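4.2 Training setup and scenario design

All sessions were run on the Markeo desktop simulator, with the tower and approach positions staffed live from a second room. Student pilots flew a light single-engine trainer, same cockpit layout for everybody, same weather file unless stated. The ratings ladder had three steps. Step one, pattern work at a towered field. Step two, a short VFR hop between two towered fields with a handoff in between. Step three, transition through busier airspace with at least one change of clearance on the way.

Controllers were told to talk as they would on a normal shift. No slowing down for beginners, no hints. If a student missed a readback the controller asked again, once, then treated it as a lost call. This was harder on the students than we expected and two of them asked to repeat step one before moving on. Allowed. Repeats are kept in the data and marked as such.

Scoring was done from the audio only. Anneliese Reuter and Kadri Ots scored independently, then met to settle differences. Most of the differences were over partial readbacks, e.g. runway read back correctly but the hold short left out. We settled on counting a missing hold short as a full error, whatever else was right. Callsign slips were logged separately and do not enter the main score.

One point on the radio panel. In the older Vimis layout the standby frequency sits below the active one, in Markeo it sits to the right. Students who had flown Vimis at home swapped the wrong way fairly often in the first session, and then called tower on the ground frequency. We did not correct for this. It seems to wash out by the second session but the groups are small and we would not lean on it.

 For radio work the scenery matters less than the timing of the calls. Reporting points have to be recognizable, the field has to be where the chart says, and past that we saw no complaints from students about the visuals.

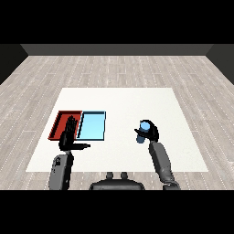
Figure 3. Minimal simulated interior: plank floor, plain dark walls, square white mat in the center.

4.3 Results by step

Step one. Readback errors dropped between the first and last session for nearly every student. The drop was largest for taxi instructions and smallest for pattern entry, where students kept leaving out the position report. Hauke Dreßler, who worked tower for most of these sessions, noted that the ones who wrote down the ATIS before calling rarely needed a second try on anything else. We did not score note taking so this stays an observation.

Step two. The handoff was the weak spot. Students tended to switch frequency before the controller had finished, or read back the new frequency and then sit on the old one. Three students never made the second call in their first attempt and arrived at the destination airspace unannounced. After the debrief all three made the call. Whether that carries over to a real cockpit we can't say from this data.

Step three. Too few completed runs for a proper comparison. Those who finished did well on altitude changes and less well on routing changes, esp. when the new route used a landmark not marked on their chart. One scenario had to be thrown out becuase the clearance as written sent the aircraft back toward the departure field. Our mistake, found late by Benedikt Rothe.

4.4 Limits

Sample small, self selected, all of them already enrolled in flight lessons and keen on sims. No control group. The same controllers worked all three steps and got to know the voices, so some leniency is likely even with the one-repeat rule. Sabine Wunderlich sat in on part of the step two sessions and thought the controllers were stricter with stronger students, if anything. We have no way to check this from the recordings alone.

Cockpit workload was light. No passengers, no turbulence, trim preset. In a real airplane a student is doing more with the hands while talking, and the error rates here should be read as a lower bound. A follow-up with crosswind and a manual fuel log is planed for May, using the same scoring sheet with the hold short rule written in from the start.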